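Ayala Street Cup Library - progress report to the Wullik Fund
23/08/2022

Hi all,

Sorry this is a week behind, we had the dishwasher out of action again and I was the one washing up! The short version is that we're doing well on cups handed out and less well on cups coming back.

Since May we've loaned 3,388 reusable cups across the cafes on the street, and 2,414 have been returned so far. I was hoping for better. The Saturday-type crowd (families, dog walkers) are great at it, but commuters take a cup onto the train and we never see it again. Nultex has let us put a return bin by the station steps, and I'd like to see what that does before we change anything else.

On the money side, we've spent nearly 800 dollars of the supplies line, mostly on lids and on racks for the dishwasher. The lids are a pain - the first batch from Ziteson didn't fit the small size, so we swapped them and lost a couple of weeks. The new ones are fine.

Paper cups are still what most people ask for, and I don't think a sign on the counter is going to change that. 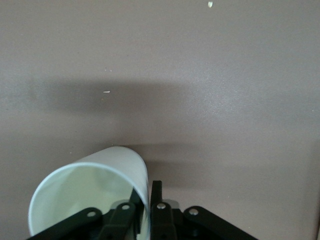
One cafe owner wrote back to my survey that she'd drop paper tomorrow if the place next door did it too, but she isn't going first and losing the morning rush. I heard much the same from other counters, so I'd like to try getting a whole block to switch together for a month.

The survey itself got 78 replies, more than I expected given how long I made it (sorry, everyone). The deposit came up a lot. People don't mind paying it, they just want it back on their card and not in coins.

Next up is the one-block trial, plus a second return bin if you're happy for me to move some of the printing money over. Could you let me know on that one before I order it?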